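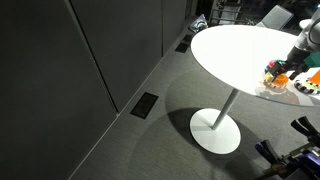 Brostotwood College Names First Holder of the Sitier Fellowship for Teaching

BROSTOTWOOD - Telmo Sarmiento, a lecturer in adult education at Brostotwood College, has been chosen as the first holder of the Sitier Fellowship for Teaching. The fellowship begins in August and continues for 9 months. During this time Sarmiento will be free from half of his usual classes, so that he can prepare and test a new reading course for adults who return to study after many years.

The fellowship is paid for by the Sitier Fund, which was started by former students of the college. It is open to all teaching staff, full-time and part-time. This year the college received 7 applications, and each one was read by two teachers from the college and one from outside.

Sarmiento came to Brostotwood from Pacheco, where he taught evening classes in a public library. At the college he is responsible for the first-year reading and writing program, in which 312 students were enrolled last year. Of these students, 213 were older than the usual age for a first-year student, and many of them work during the day and study only in the evening.

"I am very glad for this news, and also a little surprised," Sarmiento said. "When I began to teach adults, I used the same books that we give to the young students, and I saw that my students were bored by them. They have jobs and children and they know many things already. I want to make a course which begins from the texts they must read in their own life - a rent contract, a letter from the school of the child, a safety notice at work."

The new course has the name Diltance. It will have short units that can be finished in one evening, and a student who misses a class will be able to continue without waiting for the next term. The first units will be tested with two evening groups in the fall. After this, the students will be asked to give their opinion in writing and in a group meeting, and the units will be changed before they are used again in the spring.

All the materials from Diltance will be free for other colleges and for public libraries. Sarmiento will also give an open lecture at the end of the fellowship, in which he will speak about the results, including the parts of the course that did not go well. The lecture will start at 6:30 p.m. in the main hall of the college, and the date will be given on the college website.

Teachers who would like to visit one of the test groups can write to the Department of Adult Education. Places for visitors are limited, and a visit must be agreed with the group before it takes place.

Applications for the next Sitier Fellowship will open in the spring. The rules and the application form can be requested from the college office.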